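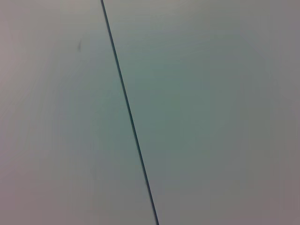 Category: Company News / Home and Table

June, Plilodow
By Drahomíra Šindelář, Mikuš Press Office

Mikuš opens a table and basket room in Plilodow

Mikuš, the maker of tables and woven goods for the home, will open a new showroom in Plilodow at the end of June. The room is on the ground floor of our workshop in Kindov Street and it will be open for visitors every afternoon until 6 p.m. Entry is free and there is no need to write to us before.

The new room presents the Mudness collection, which we have prepared for two years. The collection has 11 pieces. Three of them are tables with a pale top, and the others are baskets, trays and one low bench. All of them are meant for kitchens where people eat, work and put down their shopping in the same place.

The idea of Mudness came from letters of our customers. Many of them wrote that they like a light table but they are afraid of it, because every small mark is seen. We decided to make a pale, matte top and to show it in the room as it is after use. Visitors will find tables which stood in our own canteen for one winter. Some have a small mark or a gray streak, and we have left them there on purpose. A person who buys a table should know how it will look when people have lived with it.

The larger Mudness tables are built from two tops which are put side by side. When the family is small, one half can stand alone by the wall. When guests come, the second half is pushed to it and two metal catches under the edge hold them together. A thin dark line stays between the two halves. We tried in the beginning to hide this line with a strip of the same color, but the strip collected crumbs and it was difficult to clean. The present solution is more simple, and a damp cloth is enough for it.

The second part of the collection is the baskets. They are woven by hand in our workshop, and the people who weave them will also work in the showroom on most afternoons, so visitors can ask them questions directly. A basket is a thing which many families already have at home, often on top of a cupboard or full of old keys. We would like to see it back on the table, with fruit or bread in it.

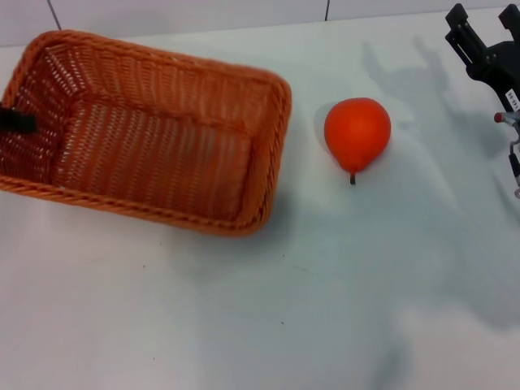 For this reason the rectangular baskets of the collection have a flat, tightly woven floor, so that one pear or a few walnuts lie well in it and do not slip into the corners. The sides are more open and air can pass to the fruit. The rim is thicker than the rest and it is twisted like a rope. It takes a weaver almost as long as all four walls together, but it is the part which the hand touches every day, and we did not want to make it cheaper.

The color of the baskets was a long discussion in our company. The first samples were very light and they disappeared on the pale table. Others were almost brown and made the kitchen look heavy. The warm orange-brown was chosen in the end by the weavers themselves, who put all samples on one table and left them there for a week.

"I grew up with a basket like this in the kitchen of my grandmother, and it was never empty and never in order," says Drahomíra Šindelář, who leads the Mikuš press office and has worked also on the concept of the room. "I would be glad if people come in, lift the baskets, push the tables together and apart, and sit down. We do not have ropes around the furniture. If somebody leaves a fingerprint, we have a cloth."

The showroom itself was for many years a store of packaging. The walls are newly painted and the old windows to the yard were repaired, so there is daylight during most of the opening hours. We have arranged the tables at different heights, and on each of them there is a card with the dimensions, the price and the time of delivery. The cards are in large print. Visitors who use a wheelchair can enter from the yard, where the door is wide and without a step – please ring the bell and a colleague will come.

In the first series Mikuš will make 600 baskets. They can be bought in the showroom and carried home immediately, as long as the stock lasts. The tables are made to order. Customers who order a table before the end of the summer will receive a rectangular basket with it, without extra payment.

On the opening afternoon there will be a short introduction to weaving for 20 people. Participants will learn to begin a flat floor and to finish a simple rim, and they can take the piece home even when it is not finished. The material is prepared by us. Children from eight years are welcome together with an adult. Places can be reserved at the showroom desk or by telephone, and we ask those who cannot come to cancel their place, as there is usually a waiting list.

We offer also a repair service for older baskets, and it is not necessary that they were made by us. Broken strands, loose rims and torn handles can be brought to the desk during the opening hours. The weaver looks at the basket and says the price before the work begins. Please empty the basket and brush it before you bring it.

Samples of the table tops can be borrowed for home – this is useful especially for kitchens with little light, where a pale gray can look green or slightly pink according to the hour. We ask for a small deposit, which is returned with the sample.

Journalists who would like to visit the room before the opening, or to speak with the weavers, are asked to contact the Mikuš press office in Plilodow. A price list of the Mudness collection is available on request.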